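# Prellham water charge protests

The **Prellham water charge protests** were a run of marches, sit-ins and bill strikes in the river town of Prellham, set off by a flat charge on household water. They began in January with a small crowd outside the billing office and ran into the fall. The charge was dropped in part. Most of the organizers still call it a loss, the town council calls it a settlement.

## Background

Prellham bought its water for years from the Utum reservoir, upstream, under a contract that let the town set its own rates. Households paid by meter. Farms on the east side paid a lower rate and used most of the supply in dry months.

The contract ran out. The new one put Utum's operator in charge of billing and added a fixed monthly charge of $24 per household, owed whether a tap was opened or not. Farms were left on the old terms. Pensioners in one-room flats paid the same as big houses on the hill — this was the point that came up at nearly every meeting afterward.

A public hearing was held, at 8 in the morning, on a workday. Few people came. The council vote followed the same week and passed without debate.

## First protests

The first gathering was small and mostly older residents from the Stular district, the low streets by the old tannery. Hand-lettered signs, a few saucepans to bang. Police watched from across the street and made no arrests.

By the end of the month the crowd had grown to 700, large for a town of Prellham's size. The march route went from Stular over the footbridge to the council building and back. Shops along the way closed early, some in support, some out of worry for the windows. No windows were broken on that march. One was broken on a later one, and the organizers paid for it out of the collection tin.

Demands at this stage:

- cancel the fixed charge
- hold the hearing again, in the evening
- publish the full contract with Utum

The third demand turned out to matter most. The council had released a summary only, and the summary left out the length of the deal.

## The bill strike

In March the campaign moved from marches to non-payment. Households were asked to pay the metered part of the bill and hold back the rest. Envelopes with the short amount were handed in together at the billing office counter, so that no single family could be picked out. It worked for a while. Staff took the envelopes, stamped them and passed them back up the line.

Then the warning letters. Late fees were added in April, and in May the operator sent cut-off notices to 118 addresses, nearly all of them in Stular. Only a few cut-offs went ahead. Neighbors ran garden hoses over the fences to the houses affected, which the operator said was theft and the local court said was not. 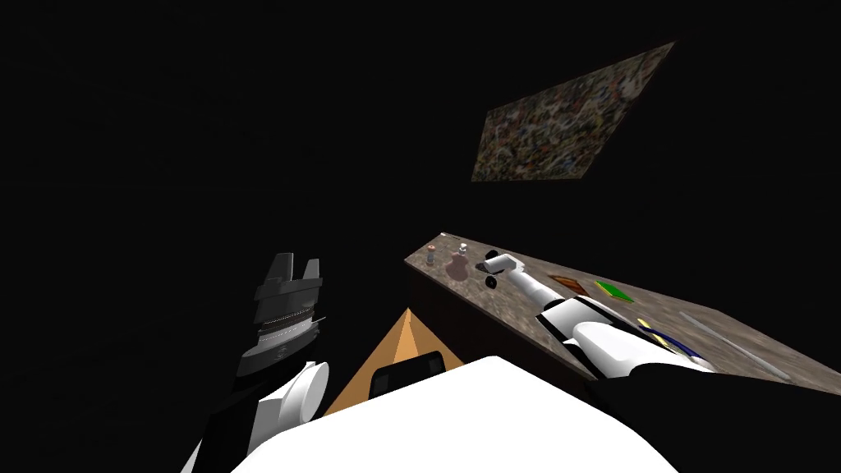 The strike split the movement. Renters whose landlords held the water account could not take part, and some were threatened with eviction over arrears they had not run up. A second group formed around them, more willing to sit in doorways and block the billing office. It used no party colors and had no leader that it would name. One of its printed newsletters ran a long piece on office jobs lost when billing moved to Utum, and argued that the same firms would soon hand over manual work too. The older marchers thought this was off the subject. Arguments over what was and wasn't on the subject took up a good part of the spring.

## Jasińska Hall sit-in

The best known episode. In June the renters' group walked into Jasińska Hall, the former grain exchange where the council holds its summer sessions, and sat down in the public seats before the session opened. They stayed past closing. The council moved its meeting to a school gym and held it there with the doors shut, a choice that was later ruled improper.

The sit-in lasted eight nights. Food came in through a side window from the bakery next door. There was singing, some of it recorded and passed around, and a children's reading hour in the afternoons. The power was switched off on the third night and came back the next day after complaints from the library, which shares the line.

Police cleared the hall before sunrise on the last night. Accounts differ on how rough it was. The police report speaks of an orderly removal. People who were inside describe being dragged down the front steps, and two were treated for wrist injuries. No officer was disciplined. Charges of trespass were filed against the sitters and dropped by the end of summer.

## Response

The council at first said the matter was between customers and the operator. After the clearing of the hall it's tone changed. Two members who had voted for the contract said they had not been shown all of it before voting.

Farm owners on the east side stayed mostly quiet. A few sent produce to the sit-in. Their growers' association put out a statement defending the old farm rate, saying that food prices in town would go up without it.

Coverage outside the region was thin until the sit-in, then heavy for a short time, then thin again.

## Settlement

Terms were agreed in September. The fixed charge was removed for pensioners and for single-room homes and cut by half for everyone else. Late fees from the strike were canceled. The full contract was published, with the price schedule blacked out in places. Farm rates were left alone.

Renters got nothing specific. A promised rule barring landlords from passing on strike arrears was drafted but had not been voted on when the council session ended.

## Aftermath

Several organizers ran for council seats the next year and one won, in Stular. The footbridge march is still held each January, smaller now, with saucepans. The blacked-out pages are the subject of a seperate court case brought by the renters' group, and the operator has appealed the first ruling.

## See also

- Utum reservoir
- Jasińska Hall
- Stular (district)
- Bill strike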